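Planning the Second Sorting Cell: An Interview with the Equipment Office at Skostel

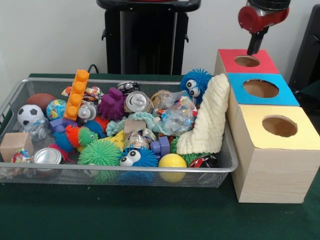 Buyers underestimate the small items, according to the integrator Mousavi, whose remark opened our conversation: the arm takes up most of the discussion, and the bins, boxes and test objects are left to whatever money remains.

The equipment office at Skostel agreed. "We set aside 52 percent of the first budget for the arm and its gripper," the office stated. "That was too much. The share will be lower in the next request."

The current work consists of moving mixed objects from a mesh basket into boxes with round openings. Soft toys, cans, plastic bottles and spiky shapes are handled by the same two-finger gripper. Asked whether a suction tool had been considered, the office replied that Grura had quoted for one in June. "Knitted cloth and wire mesh were our concern. We asked for a trial before purchase, and the trial is still pending."

Replacement objects are charged to a separate line of $1,647 per year. Gripper fingers are ordered in sets of 10 from Tornine. "We would advise any department to ask for the price of fingers before the price of the arm," the office said.

The request for the second cell will go forward with floor space, cabling and staff training listed individually. Training has been entered at 100 hours. "Last time it was not entered at all," the office noted. A decision on the table and mounting hardware will follow the Grura trial.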